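Notebook - Kindiswood amenities block, water use and fittings
May, started 7:40 am

Carrying on from the last entry. Myrtle Begay has asked for the leak test results to be kept apart from the metering results this time, so they are under separate headings. Units are litres unless stated.

Meter readings

Main meter read 2518 at the start of the night hold and had moved by 3 litres at the end of it. All outlets closed, building locked, irrigation isolated at the boundary valve. The hot water unit was left on, so a small amount could be put down to the relief valve weeping into the tundish, but I had a bottle under the tundish and it caught next to nothing.

A loss of that size overnight does not point to buried pipe. A buried joint at mains pressure would normally do worse and would hold steady through the night. The logger trace is flat for long stretches and then steps. Steps mean something is opening and closing, and in a building with everything shut the usual suspect is a cistern inlet valve topping up a slow loss through the flush seal.

Carter Gill disagrees and thinks the check valve on the boundary assembly is letting by. Noted. Checked by closing the downstream isolator for an hour with the logger running: no steps. So the loss is on our side of the isolator. The check valve can stay as it is.

Dye tests

Method as before. Lid off, five drops of food dye in the cistern, lid back on, no flushing for 30 minutes, then look in the bowl. Blue dye only. The green we used at Rusholm was too hard to pick against the mineral staining and we had to repeat half of it.

East cubicle - clear at 30 minutes, clear at 60.
West cubicle - faint colour at the back of the bowl at 20 minutes, definite at 30.
Accessible - clear at 30. Not left for longer, the room was needed.

West was repeated after a full flush and refill, with the same result. Pulled the flush valve out. The seal washer had a raised lip on one side and a band of scale where it sits. Wiped the seat with a white cloth and got black rubber residue, typical of chlorine attack on older washers. Fitted a new silicone one from the kit. Repeat dye test clear at 60 minutes.

Fill level was also high in the west cistern, with the water line sitting just under the top of the overflow. Turned the float down two full turns. It now stops well short of the mark and the full flush still clears.

Small bathroom

Walls are panelled in a beige wood-grain finish, so there is no tile grout to check for damp. Used the pin meter along the skirting and behind the pan instead. Readings were the same as the control reading taken in the hallway, apart from one spot near the stop tap that came up a little. Dried the tap body, wrapped it in a dry tissue and left it over lunch. Tissue dry afterwards. I would call that old moisture, but it needs a second reading in a fortnight before anyone closes it off.

Pan did not rock under hand pressure on either side. Stop tap turns freely and shuts off fully, the only one in the building that does.

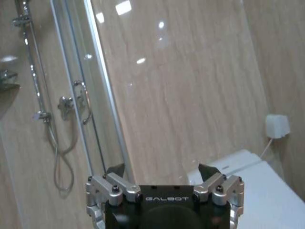 Flush volumes

Measured by drawdown at the cistern: mark the full line, shut the stop tap, flush, refill to the line from a measuring jug. Do each one twice and take the mean. If the two differ by more than a cup, do it again. The jug is the old Mavum one with the worn scale, and I checked it on the kitchen balance before starting.

Full flush came out slightly over the rating on two of the pans and under on the other. Half flush was over on all of them. On this type of valve the half flush is set by a small sliding collar, and I doubt it has been moved since installation. I have not moved it either. Changing the collar and the washer in the same week would leave us unable to say which one altered the night reading.

To do

Second night hold, same conditions, with the hot water unit isolated this time.
Collar adjustment only once that hold has been read.
Leave the accessible cistern for a full 60 minutes with dye.
Replace the two seized stop taps. Carter to price, with quarter-turn type preferred.
Ask Myrtle whether the irrigation line has its own check meter. The drawing shows one, but I could not find a pit for it along the fence.
Order more silicone washers - one left in the kit.

Logger battery at 3 bars when I packed up. Clock on it is still an hour out, so correct the trace before plotting.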